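**Rollers on gravity shelf keep stopping halfway, cafe stockroom. Clean or replace?**

posted by Muireann Ó Flaithearta, 4 June 2021

Hi all. Run a small cafe in Otstead, took over the lease in January and the previous mob left a gravity feed shelf in the back room. You load milk and juice crates from the rear, they're meant to roll down to the front so the old stock gets used first. Great idea. Except they don't roll. They get maybe halfway and sit there, so the staff just pull from wherever and I'm finding out of date oat milk behind the fresh stuff. Chucked 17 cartons last month which hurts.

Things I've tried:

- wiped the rollers with hot soapy water
- a squirt of spray lubricant from the hardware shop (worse?? went gummy after a fortnight)
- tipping the shelf a bit more with a folded bit of cardboard under the back feet. Worked for the full crates, but now they come down like a freight train and one split

Shelf is five lanes across, metal sides, plastic rollers. No label on it anywhere. Fella at Lalto quoted me for a whole new unit, just over 2000 dollars, which I haven't got. Is it worth fixing? Can you buy the rollers seperately? And how do I get the staff to load from the back, because half of it might be that.

Ta in advance. Typing this between the brekkie rush and lunch so sorry if it's a mess.

---

**Gráinne Keane**

Don't buy a new one yet. Did stockrooms for years, mostly dairy and chilled, and nine times out of ten it's gunk plus the wrong slope.

Lubricant first. Get it off. All of it. Those little plastic rollers are made to run dry on the axle, and spray oil grabs every bit of flour and cardboard fluff in the place. Degreaser, warm water, old toothbrush, then rinse properly. Lift the tracks out and do them in the sink if they unclip, most do. Let them dry overnight before you put any weight on. You'll lose a day of having the shelf but it's the only way to get in round the ends.

Then go along each lane with one finger and flick every roller. Any that don't spin, mark with a bit of tape. A dead one in the middle of the lane is a brake, and three in a row will stop a crate cold. Move your good rollers to the middle and the slow ones up near the loading end where you're pushing by hand anyway.

Slope: take the cardboard out. Use the adjustable feet if it's got them, or proper packers. Go up a tiny bit at a time and test with a FULL crate and then a nearly empty one. If the full one is hitting the front bar hard you've gone too far. Light stuff will always be a pain, put the light stuff on a normal shelf and stop fighting it.

Check the crates too. Ribbed bottoms catch. Soft cardboard trays sag between the rollers and just park themselves. Slip a flat tray underneath if you have to.
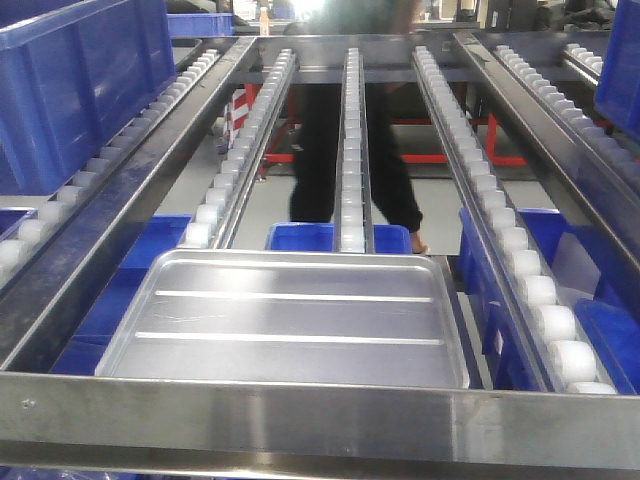 Width matters as well, forgot to say. The box needs to sit over its track with a finger's gap each side to the guides, or it twists on the way down and jams, and then everyone blames the rollers. If yours have no guides between lanes then whoever loads has to put them in straight. Bigger boxes can straddle two tracks, no drama, as long as both tracks are at the same height.

For the staff thing, block off the back so the only way to put milk in is from the loading side, and the only way to take it is from the front. We had a big arrow in red tape on the floor. Looked silly, worked within the week. And date the crates with a fat marker on the end that faces out, nobody reads the small print at six in the morning.

Yes you can get rollers separately, try a catering spares place and take one in with you. Measure the axle as well as the wheel. I got caught on that, 71 rollers that fit nothing.

---

**mulligan_spares**

What she said about the oil. Also Sovum used to sell lengths of track already fitted, cheaper than doing single rollers if you've got a whole lane gone. Not sure they still do, ring first. Mulligan here would cut to length if you bring the old one in but we're shut for stocktake till the end of the month.

Wouldn't use degreaser that smells of citrus, it made some of ours go brittle. Might of been a bad batch.

---

**Muireann Ó Flaithearta**

Oh you legends. Tracks do unclip!! Had no idea. Two lanes soaked last night and the water was the colour of gravy. One lane had a sultana wedged under a roller, plus a heap of label paper wound round the axles.

Cardboard's out, feet do adjust, needed a spanner and some swearing. Full crate rolls the whole way now on the clean lanes and stops without a bang. Doing the other three tomorrow arvo after close.

Found four rollers properly dead so I'll take one down to the spares place with the axle measured. Red tape bought. Will report back on the oat milk.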